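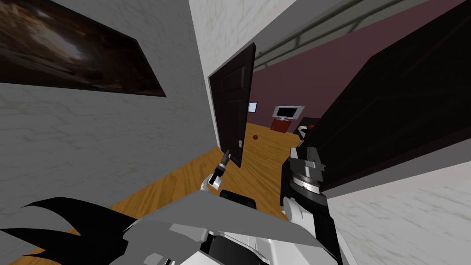
12/12/21

Dye bench. Third go at the walnut on Bozsik wool, the two-ply. Skeins scoured last night, left in the rinse bucket til morning. Water still a bit soapy when I squeezed them out so rinsed again.

Mordant: alum, 80 g into the big pot, cream of tartar by eye (bad habit, Asnakech keeps telling me to weigh it. She's right). Brought it up slow, held it under a simmer for an hour, let it cool with the lid on.

Walnut hulls are the July lot from Kandstead, dried. 255 g, soaked two days, boiled down, strained twice through the old pillowcase. Liquor almost black. Smells like a pond.

Skein A - straight in, one hour. Mid brown, a little pink when wet. Fine.
Skein B - same but left overnight in the cold pot. Much deeper. Best so far, want this one for the Grudelley blanket if Domingo agrees.
Skein C - B plus iron dip, two minutes. Too long!! Went grey and feels harsh. Next time 30 seconds and have the rinse bucket ready BEFORE, not hunting for it with drippy gloves.

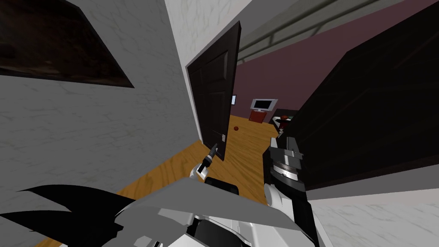
Sample D was cotton tape, no mordant, just to see. Took the color unevenly, darker at the folds. Don't bother.

pH strips ran out. Wondutis has them, order no. 3306 is already in for gloves and string so see if they can add a pack. Ask Domingo Garrido for the login, I never have it.

Wash test on A and B: cold water, drop of dish soap, ten min. A bled a little in the first rinse then clear. B bled more, took four rinses. Possibly just loose hull dust, the pillowcase has a hole near the seam. Need a new one or double it up.

Light test: half of each wrapped in card, taped to the south window. Check after new year. Asnakech Ejigu has the madder cards from last time up there too, do NOT move them, she's got them in order.

Leftover liquor in the tall jar, labeled, back of the fridge. Probaly good for one more pale bath. Would like to try 200 g of the thin single in it, no iron, long and cold like B.

To do
- weigh the tartar
- new strainer cloth
- scrub big pot, ring of brown at the waterline
- write up B properly on a card w/ a snip of yarn, before I forget which is wich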